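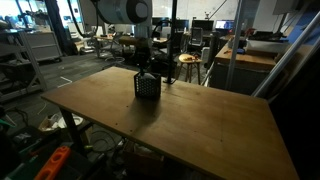

Perforated box on the wooden table, long shadow toward the near side.

2025-04-20
Oil varnish, drying trials, continued

Panels 2 through 6 checked this morning. All are maple offcuts from the Allach order, sanded to the same grit and wiped down before coating. Panel 1 was discarded in January after the clamp marks telegraphed through the second coat.

Panel 2: thin wipe-on coat, no drier. Still takes a fingerprint in the center, firm at the edges. End grain has gone dull and needs more material.
Panel 3: same coat, drier added per Natanael's note. Firm all over. Slight amber shift next to the bare reference strip.
Panel 4: brushed full strength. Skinned over, soft below. Thumbnail leaves a crescent. Not sanding this one yet.
Panel 5: brushed, thinned. Firm. Dust nibs in the lower third, where it stood closest to the door.
Panel 6: control, shellac only. No change.

The skin on panel 4 is what we got on the Tadero shelves. The surface closes before the lower part of the film has had enough oxygen, and after that more days on the rack do very little. Natanael Sampaio wants to try warming the panel. I would sooner cut the film thickness and add a coat. Both can go on the next sheet.

Reminder that the Yau gauge reads wet film only. Two of the values on the last sheet were written in the dry column. I have struck them out and initialed the line.
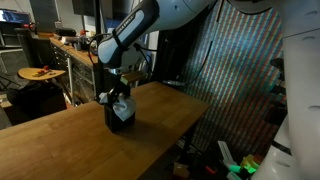 Wipe-off rags need a fixed procedure before we move to the larger boards. Linseed-based finishes give off heat as they cure, and whether a rag gets warm depends largely on how well it can lose that heat. A cloth bunched up like the white one stuffed into the top of the black container, crumpled with folds hanging over the front, has much of its area buried against itself. For an oily rag that is the wrong shape. Ours are to be opened out to a single layer and hung on the outdoor line until stiff, or put straight into the lidded metal can with water. No oily rags in the general bin, including the small ones used on edges.

Stock: 13 maple blanks left. The Juko brushes shed on the first pass again; pulled three hairs out of panel 5. Switching to foam for the thinned coats and keeping the bristle for full strength.

Next:
- recoat panels 3 and 5 after a light scuff
- leave panel 4 alone for 5 days, then repeat the thumbnail test at both ends
- split two blanks for the warm and thin-film comparison
- ask Natanael for the drier batch number, it is missing from his note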